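Unit 4: Working Rules for Two-Arm Assembly Benches

Course handout, Stetmont Robotics Program
Read before your first lab session. Bring a printed copy, the bench log asks you to refer to it by section.

4.1 What these rules cover

These are the house rules for the two-arm benches. They apply to peg insertion, gear placement and any other job where parts go onto or come off a task board. They do not replace the general lab safety sheet, which you signed in September, and they do not cover the mobile bases. If the two sheets disagree, the stricter one wins.

Older copies of this handout used the Villia numbering. If you have one, throw it out. The section on hand clearance was rewritten and the old distances are no longer in use.

4.2 Before power goes on

Walk once around the table. Check that no cable lies where an arm will sweep, and that cables on the arms themselves have enough slack at the wrist and elbow to reach the full range of the job. A cable that pulls tight at one end of the range has to be rerouted before you start.

Set the board down flat and check it against the job card. It does not have to be square to the table, but the position entered in the software has to match the position on the table. Most failed insertions in last year's logs came from a board that had been nudged after it was registered.

Lay out the parts listed on the card and no others. Spare parts go back in the Gesari drawer. A loose peg near the edge of the board will end up under a hand sooner or later.

4.3 Hands and arms

One hand works at a time unless the card says otherwise. The other hand holds at a clear position with its fingers together. It may stay over the board, but it should not hold a part and should not be in the path of the working arm.

Approach from above. Bring the part over the hole, stop, check the line, then go down. Do not slide a peg sideways across a plate to find the hole, even at low speed. It marks the plate and it teaches the wrong motion if the run is later used for training.

Pinch small pegs with the thumb and fingers. Large cylinders need a wider grip and more room on both sides, so move the thin one out of the way first if the two are standing close.

If a peg tips over, stop. You may pick it up with the hand if the card allows recovery. Otherwise pause the run, wait for the hold light on the console, and reset the part yourself.

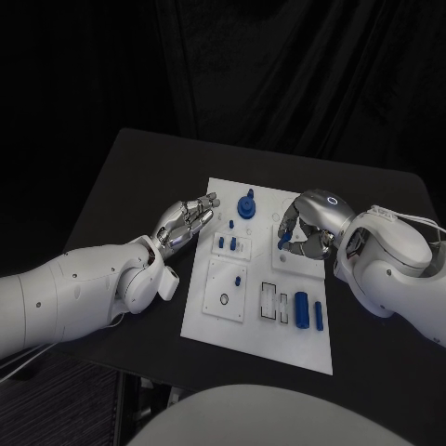
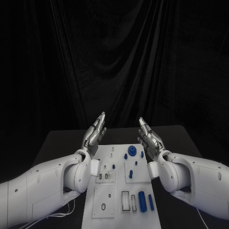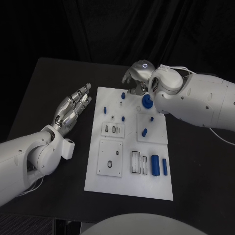

Fig. 4.2. Two-arm bench with task board. A peg is held over its plate in the first picture only.

4.4 People near the bench

Two people per bench, one at the controls and one at the stop button. The person on the stop button does nothing else – no notes, no phone, no sorting parts. Trade places between runs if you like, but never during one.

Keep your own hands outside the table edge whenever the arms are live. An arm that is standing still may be waiting for its next command. Treat it as moving until the console shows hold.

Long sleeves are rolled up, lanyards come off. Visitors stand behind the floor line.

4.5 Starting and ending a run

A run starts when both arms are in the start position given on the card and the operator has said "running" out loud. It ends when the last part is placed, when the time limit is reached, or when either person calls stop. Anyone in the room may call stop. You will not be asked to defend it.

Do not touch up the board after a run and then log it as finished. If a gear sits crooked, log it as crooked. The Kuruc scoring sheet has a line for partial placement and you should use it.

4.6 The log

Write the entry before you reset the board. Each entry needs:

Bench and job card number
Start and end time
Result for each part on the card
Any stop, with who called it and why
Anything you moved by hand

Card 2249 is the one you will use for the first four sessions. It has known trouble with the narrow slot, so expect some misses there and record them like any other result.

Incomplete entries are returned once. After that the run does not count toward your lab hours.

4.7 For next time

Read sections 4.3 and 4.5 again and come ready to run the start procedure without the sheet. Bench partners are posted on the lab door. Swaps are fine if both pairs agree and you write it on the list.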